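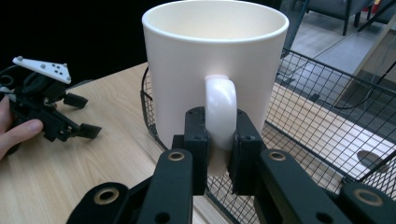 The mug is the drinking vessel I'd save from a fire, so forgive me if this entry runs a bit warm. A mug is a sturdy cup with a handle, made for hot drinks and used without a saucer, and it usually holds more than a teacup does. My own daily one takes 285 millilitres, which my sister reckons is stingy! Most are ceramic. The classic shape is close to a plain cylinder, sometimes narrowing a touch toward the base like the big white one here, with a loop handle on the side and a paler, creamier colour inside. I love a cream interior - you can judge the strength of your tea at a glance.

Making
Factory mugs are mostly slip-cast or pressed, and the handle is often joined on while the clay is still leather-hard. Stoneware gets fired well over 1000 degrees, and glaze is what keeps the coffee from soaking in. Matte glazes feel gorgeous in the hand, but they can pick up grey marks from teaspoons (ask me how I know). My pottery teacher, Mal-soon Shin, scores both surfaces like mad before she attaches anything, and I've copied her ever since.

Storage
Hooks, shelves, trees, stacks, everyone has a favourite. I'm a basket person myself, and black wire mesh looks terrific against white ceramic. Stacking is fine for straight-sided mugs if the foot is smooth, though a rough foot will scratch the rim underneath.

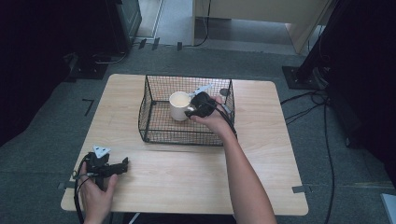
Related vessels
Tankard, stein, beaker, teacup, and the enamel camping mug, which burns your lip every single time.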